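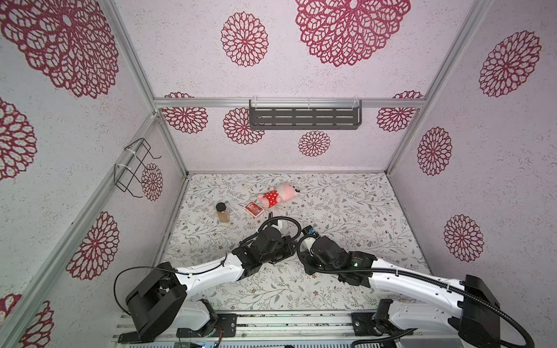
June 29, 2020. Second pass on the dress problem in Clemness. The lead's wardrobe in the dance hall is red cotton with white dots, and in the current grade the red clips before anything else in the shot does. Pulling saturation down across the whole image takes the skin with it, and she goes gray. A qualifier on the red alone leaves a fringe where the dots meet the cloth. The plush toy is close to the same case, pink head and limbs directly against a red garment with white polka dots, and it makes the point more plainly than the film does: the pink and the red sit too near each other in hue for a key to separate them without help. A soft window on the torso, tracked by hand, then the key inside the window. Slow, but the edge holds. I did the wide shots this way before lunch and left the close-ups, where the window has to be drawn around her hands.

Running time after the last trim is 122 minutes. Afroza Hettiarachchi wanted it shorter and has now stopped asking. She called at midday from her kitchen with the fan running, and I wrote down what I could hear. The train platform stays. The second letter scene stays but loses the insert of the envelope. The song under the end titles is still not cleared, so the temp goes out with the screener and gets marked as temp in the notes, in writing, in a place where the Ivthorpe people will read it. Last year they reviewed a temp track as if it were the score.

Ivthorpe is online only this time. They want a single file with a stereo mix, plus a separate caption file, and they want the captions timed to the file and not to the reels. I had conformed everything to reels. Clinow will merge the caption files but it does not carry the offset from one reel to the next, so every caption after the first changeover landed early. Fixed by shifting each reel's block before the merge. Checked at the head and tail of each of the 6 reels. The tail of the third was still off by 2 frames. The cause was a dupe frame I had left in at the end of a dissolve, and on inspection its twin was sitting at the other end of the same dissolve. Took both out and the drift is gone.

Note for next time: check the dissolves before blaming the software. Also, Clinow saves preferences per user and not per project, so the reading speed limit from the last job was still on and it had flagged half the dinner scene. None of those captions were too fast by the limit Ivthorpe gives. I cleared the flags and typed the limit in again.

Long stretch in the afternoon on the quarrel. It is a romantic comedy and the quarrel is the one place where nothing is meant to be funny, but the test viewers laughed at the line about the landlord. Afroza reads this as relief laughter and likes it. I think it is the cut. We are on his face for the line and he has a slight smile left over from the start of the take, where the boom dipped and they rolled through it. If the line plays on her back, off him, the smile is not seen. I made a version that way. It also solves a sync issue, as his dialogue there is from a different take and the consonants never quite matched. Sent both. No reply yet.

Sound. Noise floor on the lobby dialogue is high and uneven – the refrigeration unit cycles partway through, and the shift is audible at every cut. Denoising to the quietest angle made the voices thin. Better to go the other way: lay a continuous bed of the loud condition under the whole conversation and let it drop out when they walk outdoors. The change then happens on the door, where the ear expects one. Needed a clean piece of tone long enough to loop. The recordist had slated room tone for that location and the file was empty. Built one from the pauses between lines, crossfaded, with one pause thrown out for a chair creak. At low level the loop point is not audible. On headphones I can find it, but I know where it is.

The music editor has moved the waltz to start under the last line of the lobby conversation. This is right. It does mean my bed and his intro overlap in the low end, so I rolled mine off under the overlap and wrote that in the session notes so that it is not undone.

Paul, the short that is meant to play ahead of us in the program, arrived in the shared folder in the evening. Wrong frame rate for the package. It is in black and white and nearly silent, with a very good shot of a man trying to fold a map on a ferry. I watched it all the way through on the small monitor with the levels as delivered. The peaks are well above ours, and a viewer who sets the volume for the short will strain to hear our opening. Programming can normalize the pair or leave them alone. I wrote to them and asked which. If they leave them alone I will bring our first scene up slightly and let the rest fall where it was mixed.

Press kit: they asked for stills without text and a synopsis in two lengths. The long synopsis gives away the platform. Afroza wrote it herself and does not mind. I took the last sentence out of the copy that goes to reviewers and kept hers on file. Stills are all pulled from the graded master except the dance hall, which waits on the close-ups. I would like one of the two leads in the same shot where neither is out of focus, and there are fewer of these than I would have guessed. The camera was wide open for almost the whole shoot. The usable one is from the bus, with her eyes half closed.

Storage: master copied to the second drive and verified. Old renders deleted except the one the festival has already seen. The project file opens on the laptop with the dance hall media offline, path problem, not looked into.

Left to do. Hand windows on the close-ups. Captions for the song lyrics, if the song is cleared, and if not, a bracketed music note in their place. A line in the end credits for the dance hall extras, whose list came in with the spellings different from the sign-in sheet. Ask for the sheet. Eyes tired by ten, and I was starting to see green in the neutrals, so stopped there.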